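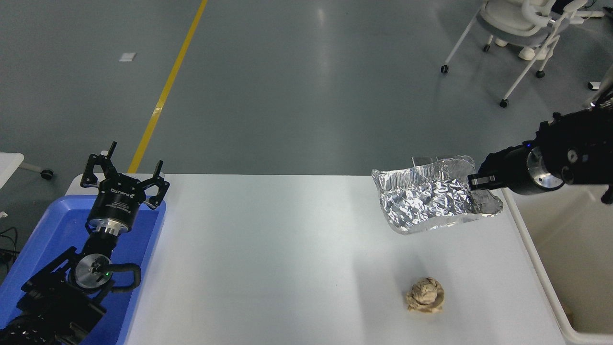

Robots need checkups, too! A robot that sorts trash grabs things all day long, so its grippers (those are its hands) get sticky, dusty and worn. Before it starts work, a helper looks at every finger. Some grippers have three fingers, good for lumpy stuff like a ball of crumpled paper. Others have just two, and they pinch - the way one is holding the edge of that wrinkly foil. Pinching foil is tricky! Squeeze too hard and it squashes, too softly and it slips away.

At the Eder workshop, Anju Jaiswal starts her checkup at 8 in the morning. First she switches the robot off. Then she wipes the fingertips with a soft cloth and wiggles each finger to feel for loose screws. 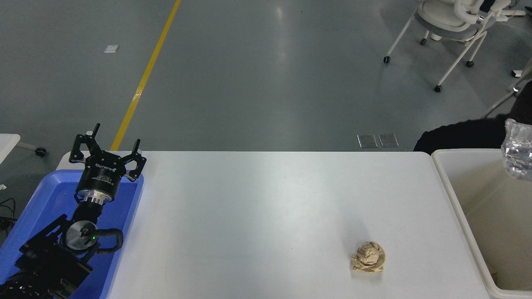
Next come the cables. They carry power and messages to the hand, and they bend every time the arm moves - imagine bending your elbow 2000 times before lunch! Anju feels along each one for cracks. Every 500 hours of work, she puts on new fingertip pads. Then it's time for a slow test, and everybody stands back.

Last updated: May

More to explore
How Do Magnets Pick Up Cans?
What Happens to Your Paper Bag?
Meet the Clivach Crane

Comments

Pradatcombe Class 4: We want to wiggle the fingers!!

McKinnon fan, age 12: Does it hurt the robot if a screw is loose?

Grandpa Joe: Read this twice at bedtime. Tomorrow we check the bike.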